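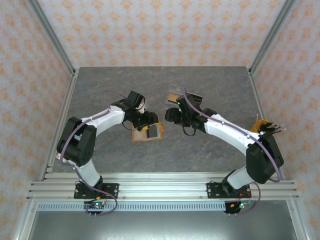 Tamsin Verhoeven

Figure 2. The Stirmont cell with the damask panels fitted. Each gripper holds one flat item over the middle of the table.

4. Data Collection and Background Control

4.1 Work cell

All demonstrations used in this paper were recorded in a single two-arm cell at the Stirmont site. The arms share one mounting rail at the near edge of the table and work toward a common area in the middle (Figure 2). The cell is enclosed on three sides by panels that can be exchanged between recording blocks. The panels matter to the method described in Section 3, which treats the area behind the grippers as a source of error that should be varied on purpose during training.

The earlier Midport study kept one plain background for the full data set. Policies trained on that set performed well in the original cell and lost much of their accuracy when the same arms were moved to another room. We therefore kept the table, rail and arms unchanged and varied only the panels. The panels shown in Figure 2 carry a pale orange damask print. It was chosen as the hardest case, as the repeat of the motif gives the vision encoder many similar edges at about the scale of the items being handled. The marble pattern of the tabletop was left in place for every block.

4.2 Task

The task is to bring two flat items to a face-to-face position above the table and hold them there until the operator ends the trial. Neither item may touch the table after it has been picked up. We selected flat items with an orange border because their outline remains easy to label by hand, while a clear case around one of them changes how that outline appears under overhead light. A tilted case is common during the approach. The controller is expected to correct the tilt before the gap between the grippers is closed.

4.3 Demonstrations

Operators recorded 669 demonstrations by direct guidance of the arms. Of these, 222 were recorded with the damask panels and the remainder with plain ones. Joint positions, gripper commands and video from the fixed camera were stored together and aligned with the Fiker logging package. A demonstration was kept only if both items were in view at the start and the finish. No other filtering was applied, and hesitations and small corrections by the operator were left in the data.

The loose cables on the table were not removed. Clearing the table before each block would have made the recordings cleaner than the conditions in which the policy is meant to run.

4.4 Held-out trials

Evaluation used 52 held-out trials, all with the damask panels. The policy trained with varied backgrounds failed in 7 of them. Most failures occurred late in the approach, when the two items overlapped in the camera view and the estimate of the tilt became unstable. Failures during pickup were rare and followed no clear pattern.

A policy trained only on the plain-panel demonstrations was tested under the same conditions and is reported with the Barajas baseline in Section 5. The comparison is limited in one respect. The two training sets differ in size as well as in background, and the present results do not fully separate these effects. A matched-size comparison is planned for the second cell at Midport.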